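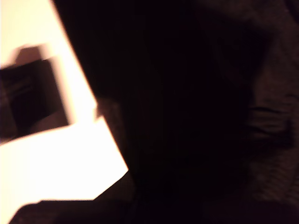
Kondum is a small set of scanned household receipts with typed transcripts, meant for testing text recognition on paper that was not kept flat or clean. It holds 257 receipts from grocery stores, hardware stores and gas stations. Most problems in the set come from bad light and soft focus. When a pale surface is lit so strongly that its lower part goes flat white and its edge smears into the dark, any faint print in such an area would be gone. Receipts with that kind of damage are marked "washed" in the notes column.

Contents

receipts/ — one file per receipt
text/ — one transcript per receipt, same base name
notes.csv — store type, paper condition, free comments

Transcripts

Each receipt was typed by hand and then checked against the paper. Line breaks follow the print. Characters that could not be read are written as a question mark, one for each missing character. Prices keep the decimal point as printed, even where the store used a comma. Card numbers and cashier names were blacked out before scanning.

Splits

200 receipts are for training. 26 are for validation and the rest are for testing. Receipts from the same store stay in the same split.

Known issues

2 transcripts have the tax line above the subtotal. The Neltard reader skips blank lines, so its line numbers will not match ours. Use the Lonix reader if you need them to.

Changes

November — fixed store types in notes.csv, removed duplicate scans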